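Fitted sheet keeps coming off at the wall side - what am I doing wrong?
Posted in Bedroom & Laundry by podura_pat

My bed is pushed up against the wall on one long side (small room, no way around it) and I cannot keep the fitted sheet on over there. I make it Friday, and by Sunday morning the far side has crept up and it's all wrinkles. I've tried kneeling on the mattress and stuffing the corners down, but my own weight pulls the other side loose. The mattress is 13 inches deep and there's a thin topper on it. Sheet is a plain cotton one from Grollow, a few years old. Do I need a new sheet or a new method?

3 replies

mateos_street

Measure the sheet pocket before you buy anything! Mattress plus topper is probably deeper than your sheet was made for, and cotton shrinks a bit over the years. Mine was short by an inch or so and that was the whole problem. Look for "deep pocket" on the package.

gindano77

get a flat sheet and tuck it. done

laundrybasketcase

I've had a bed against the wall for 5 years now so I have opinions, sorry in advance. The depth thing is real, but I'd change how you put it on first because that's free.

Pull the bed out a foot or so. If it's too heavy, just drag the mattress toward you until you can get your arm down the back. Do both wall corners first, and do them properly, with the elastic all the way under the mattress and not just hugging the edge. Then the two corners on your side. If those last two are a fight, good, that means there's some tension in it. Push everything back and the wall holds the far side for you.

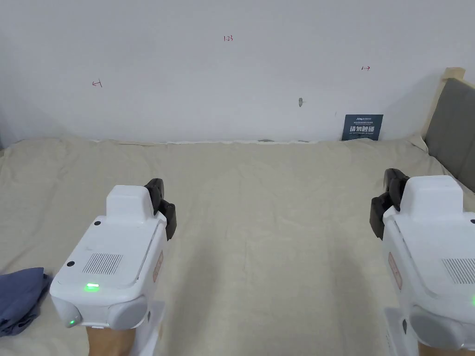

Then get the wrinkles out starting from the wall and working toward yourself, with flat hands and long strokes. I used to go the other way and all I did was shove the extra fabric to the back, where it sat in a ridge. Once you're at the near edge, tuck whatever you've gathered under the mattress. Mine takes me maybe two minutes now.

If it still creeps after that, try sheet straps, the kind that run corner to corner underneath. And take the topper off for a night or two to see if it's the thing sliding - mine was, and a rubbery rug pad under it fixed that.

podura_pat

Dragged the mattress out tonight and the elastic on the wall side wasn't even under it, oops. Will measure the pocket too. Thanks!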